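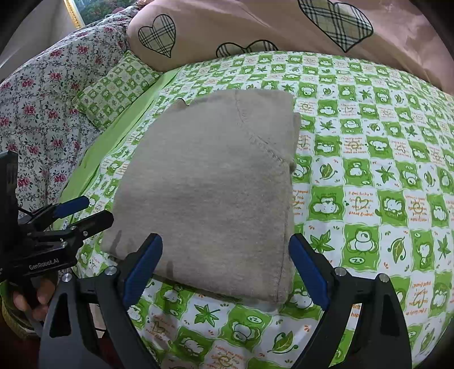

According to Lâm Hồ, the words on a sheet are never read at the point of sale: the buyer looks at the colour, feels the cloth between two fingers and asks the price, and the sentence comes home with the rest. Several households in the Stostthorpe study gave a similar account. Liên Mạc disagreed, and said that she had twice put a set back on the shelf after reading it through, once over a spelling mistake and once over a line she thought too childish for a guest bed.

Figure 6. Folded towel on a green-and-white checked bedsheet. One printed square carries the sentence "I feel lucky to have you as a great friend".

4.3 Printed sentences on household linen

The two positions set out at the head of this section mark the ends of a range, and most of the interviews fell somewhere between them. The present section considers printed English on bedding as a form of everyday writing: text which is bought, washed, slept on and handed down, and which is seldom mentioned by the people who live with it unless a visitor asks. Sections 4.1 and 4.2 dealt with clothing and with kitchen goods. Bed linen differs from both in that it is rarely seen outside the home, so that the question of how it looks to strangers, raised so often in connection with T-shirts, has little force.

The material was gathered in 25 households, all of which spoke Vietnamese at home and used English at work or school. Each household was visited in July and invited to show whatever linen was then in use. The full inventory for the study, covering all rooms, runs to 2972 entries, and the linen entries were coded separately by two readers. Where the readers differed, the entry was discussed and, if no agreement was reached, left out of the tables.

The sentences fall into a small number of types. The largest is the statement of affection or friendship, of which the wording in Figure 6 is typical. It is a complete sentence with a first-person speaker and a second-person addressee, yet nothing in it says who either of them may be. Diệp Hầu took such lines to be addressed by the giver of the linen to the person who would use it, and considered them suitable for a wedding present. Her younger son had assumed that the cartoon animals on his own pillowcase were speaking to one another. Both readings are open, and the cloth does nothing to settle the matter.

A second type consists of single words or short phrases without a verb, most often the names of moods, seasons or sweet foods. These were described by participants as decoration and were hardly ever read aloud. A third type, much rarer, is running text of several lines, sometimes broken off where one repeat of the pattern meets the next. Phong Bùi kept a duvet cover on which the same paragraph began again before it had ended, and could recite it from memory, break included. He had learned it during a long illness at the age of ten.

This last case points to a feature of linen that was underestimated when the study was planned. A poster can be taken down and a shirt outgrown, but a sheet may stay in use for decades, moving from the main bedroom to a child's bed and from there to the back of a cupboard. Readers meet the same words at different ages and with different levels of English. Three participants recalled that a sentence on a sheet was among the first they had been able to make out without help, and one dated her interest in the language from that time. Such memories are difficult to check and are reported here with due care.

Errors in the printed English received less attention than the literature on commercial signage would suggest. Participants who noticed a missing article or an odd choice of verb generally treated it as part of the pattern - a matter for the manufacturer. Liên Mạc was the exception already mentioned. When asked whether the fault in the wording had affected her view of the cloth, she replied that it had, and that a firm which did not check its spelling might not check its stitching either.

There remains the question of the designer. Justinas Ozoliņš, interviewed at the Ballis print works, explained that lettering is commonly drawn as part of the picture and passed on with it from one pattern to another. A sentence may therefore outlive the range for which it was written, and in one instance a line of text had been carried across five designs with a change of colour each time. On this account the printed sentence has no single author, and the search for its intended meaning is of limited use. Its meaning in the home is taken up in section 4.4, which deals with linen received as a gift.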